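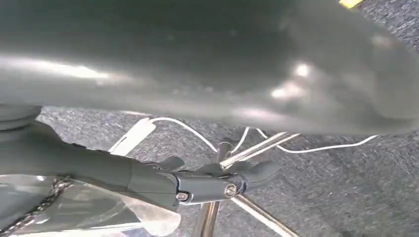 Self-storage at Bivell Yard: your questions

Last updated 29/08/2021

How big are the units?
The smallest is 9 square feet, which suits a few boxes and a set of golf clubs you no longer speak to. The largest is 100 square feet and will swallow a small flat. If you can't decide, go one size up. Everyone owns more than they think.

How many units do you have?
187, over two floors. The numbering made sense before the Ranard building was joined on. Follow the map by the lift, and don't trust the numbers between corridors.

When can I get in?
From six in the morning until ten at night, every day of the year except Christmas Day. Your code stops working at ten sharp, and pleading with the keypad has no effect on it.

Do I need my own padlock?
Yes. We sell the Stenar disc lock at the desk, or bring one from home. Please don't bring the little brass one off a suitcase.

What can't I store?
Food, petrol, gas bottles, paint thinner, plants, animals, or yourself. Cheese counts as food, however well wrapped.

Where can I leave my things while I unload?
Keep them clear of the doors and walkways, and take the trolley back when you've finished. A trolley left in the lift belongs to all of us, in the worst way.

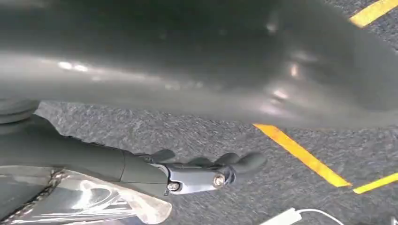
Speckled grey floor with yellow stripes.

Is it damp?
No. The building is heated a little in winter, enough for books and sofas. Don't seal up anything that is wet when it goes in – a tent packed away after a rainy weekend will greet you warmly in December.

Can you accept deliveries for me?
Up to 4 parcels a week, if you tell us first. We don't sign for pallets.

What happens if I pay late?
You get a reminder, then a second one with fewer pleasantries. After that your code is switched off until the account is settled. Ring us before it gets that far and we can usually sort something out.

How do I leave?
Give us two weeks' notice, empty the unit, sweep it and take your padlock off. Any deposit goes back to the card you paid with.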